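I don't believe the 812 starlings. Muchen Yin logged them at the Gwilliam reservoir in February, in fading light, with one pair of eyes and no photos. A flock that size twists and folds over itself, and anyone who tells you 812 instead of "a lot" is guessing with extra digits.

Sajib Chowdhury says the club's old records have the same problem. He's right – I found 13 winters in a row with exactly 500 crows at Gustthorpe. Same roost, same number. Please.

I'd still keep the old sheets. I just wouldn't draw a trend line through them.
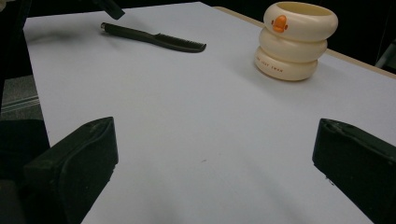

*A pale tabletop with a light beige edge.*

Next winter I'm asking for two counters per roost, tallies kept apart until both are in.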